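Open day at the Gralter robot kitchen -- your questions

Last updated in August. Bit rushed, will tidy up later.

What is on show?
A simulated kitchen with a robot working in it, up on the big screen in the Konuter room. Microwave, dish rack, sink. Most of the talk is about the microwave, so expect plenty of close views of the door and handle with a gripper finger nearby.

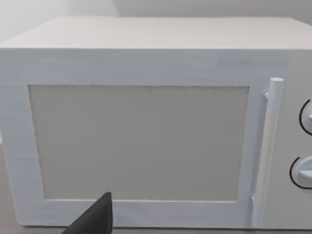 When do I come?
Doors at 6 in the evening. Talk starts when the room is full -- 100 seats, no booking, so get there early. Side entrance on the Gotosholm road, the front one is locked after hours.

Is it a real robot?
No, all computer-rendered. You get the counter from above, gripper just showing at the left, and the arms' shadows on the worktop. People ask about the shadows every time.

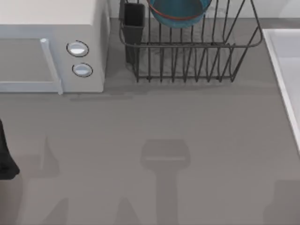 One visitor last year wrote that she'd have liked more time for questions and less on the software. Fair point. Talk is shorter now, questions get the whole second half.

Can I have a go?
Yes, after the talk. Three control desks, short turns, queue on the left. Under-tens need an adult with them. Pick a starting view first, most people go for the one over the counter.

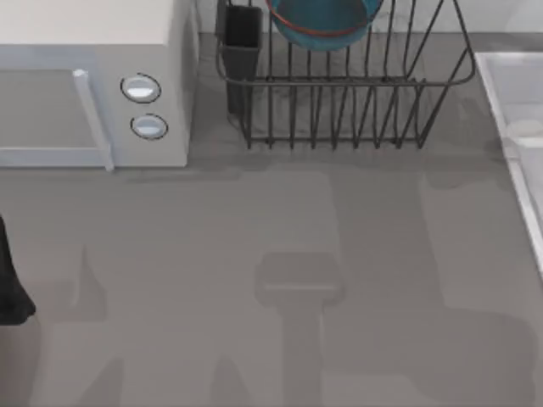

Then someone from the team talks you through the controls, and off you go. You can't break anything. If you get stuck ask for a reset, takes a moment.

Do you save the runs?
Yes, roughly 2258 so far, all kept under the project name Lã. No names are stored with them. Tell the desk if you dont want yours kept.

Will I see close-ups?
A few. Very close, mostly grey surfaces and fingers, so ask if you cant tell what your looking at.
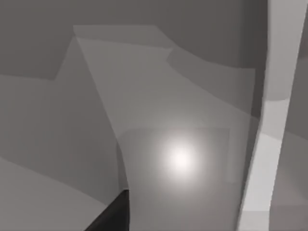 Close view with two gripper fingers, one pale, one black. Simulated.

Parking?
Behind the building, free after 6. Cafe is shut, bring a drink.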